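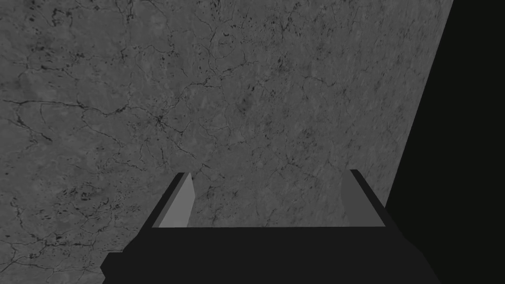

Figure 1. Rendered view of a gray marble-textured surface with a two-fingered gripper at the bottom.

Admission Levies and Small Casinos: The Case of Orkdale

Final project report, Regional Economics and Public Policy

1. Introduction

This report looks at the entry levy charged by casinos in Orkdale. An entry levy is a flat fee that a visitor pays at the door, which the casino collects and passes on to the local authority. It is separate from the tax on gaming revenue, which the casino pays out of what it keeps after winnings are paid.

Orkdale has two licensed casinos, Mendonça and Dasska. Mendonça is the larger and older one. It sits on the waterfront and has a hotel attached. Dasska is in the old freight district and has no rooms of its own. The nearest town without an entry levy is Brotthorpe, which has a single casino and is close enough for an evening trip by car or bus.

The levy was set at $2 when casino licensing started. It was raised to $8 in February of last year. The stated aim was to pay for street repairs and late bus service near the casinos. Both operators objected and said visitors would go to Brotthorpe.

The question for this project was whether regular visitors changed their habits after the increase, and if so, which kinds of visitors changed the most.

2. Background

Taxes on casinos usually fall into three groups. The first is a share of gaming revenue. The second is a yearly license fee or a fee per machine. The third is a charge on the visitor. Most of the reading for our course covered the first group, where the main argument is over the rate and what counts as revenue. Promotional credits are a common sticking point there, and they come up in Orkdale too, but we left them out of this report.

A flat charge on the visitor works differently. Someone who comes in for an hour and plays the cheapest machines pays the same as someone who stays all night at the tables. As a share of spending, the charge is much heavier on the first person. We therefore expected low-spending visitors to react more strongly than high-spending ones.

We also expected the charge to affect how often people came more than how long they stayed. A person who used to make two short visits could make one long visit and pay once.

3. Method

We used a paper questionnaire handed out at three places: the bus terminal in Orkdale, the public parking structure on the waterfront, and the bus stop outside the Brotthorpe casino. Neither Orkdale casino gave permission to survey on its property. Mendonça answered our request and declined. We did not hear back from Dasska.

We handed out 946 questionnaires and got 447 back that were complete enough to use. Forms were left out if the person was under the legal age for gaming, had never been to a casino in the area, or skipped the questions on how often they visit.

The questionnaire asked where the person lives, how often they visited each casino before and after the increase, how long a normal visit lasts, and what they usually spend. Spending was asked as a range, since an earlier test version that asked for a dollar amount was mostly left blank. The last page had space for comments.

Each answer was entered twice by different members of the group and the two sets were compared. Where they did not match, we went back to the paper form.

4. Results

Most people who filled out the form knew the levy had gone up. Fewer could say what the levy was before. Several wrote that they thought the fee went to the casino.

People in the lowest spending range reported the largest drop in visits to Orkdale. Those in the highest range reported almost no change. This matches what we expected from the background reading. The middle ranges were mixed, and we could not find a clear pattern in them.

The result on length of stay was weaker. Some people who cut back on visits said they now stay longer, but others who cut back said their visits were the same length as before. We do not think our data can settle this point.

Travel to Brotthorpe went up, mainly among people with a car. Bus riders mostly did not switch. The last bus back from Brotthorpe leaves at 10:40 p.m., and many comments mentioned this. For these visitors the usual choice was between going to an Orkdale casino less and paying the higher fee.

Dasska seems to have lost more regular visitors than Mendonça. Two explanations are possible. Dasska has a larger share of low-spending visitors in our sample, so the drop may only reflect that. It also has no hotel. Mendonça pays the levy on behalf of hotel guests as part of the room rate, so those guests may not notice it at all.

5. Limits of the study

The sample was not random. We surveyed people who were willing to stop, and handing out forms at bus stops probably gave us too many bus riders. Hotel guests are almost certainly underrepresented.

People were asked to remember how often they visited before the increase. Memory of this kind is not very reliable – and someone who is annoyed about the fee may overstate how much they have cut back.

Other things changed over the same period. The freight district had road work near Dasska for part of the year, and the Brotthorpe casino added a restaurant. We have no way to separate these from the effect of the levy.

We asked the Orkdale authority for monthly levy receipts, which would have given us a direct count of paid entries. The request was still open when this report was due.

6. Discussion

Our findings support the view that a flat entry charge falls mostly on visitors who spend little. Whether that is a problem depends on the goal. If Orkdale wants steady money for buses and streets, losing some short visits may be acceptable. If it also wants to keep both casinos open, the position of Dasska needs more attention.

One option would be a day pass that covers both casinos. At present a visitor who goes from one to the other pays twice. Another would be a lower levy before 6 p.m., when the casinos are quiet and more of the visitors are in the low spending ranges. Both options would bring in less per visitor, and we did not have the receipts needed to estimate the cost.

A follow-up study should start with the receipts and use a survey only for the questions they cannot answer, such as where former visitors go now. It should also include Brotthorpe residents, who made up a very small part of our sample.

Appendix A contains the questionnaire. Appendix B contains the tables by spending range.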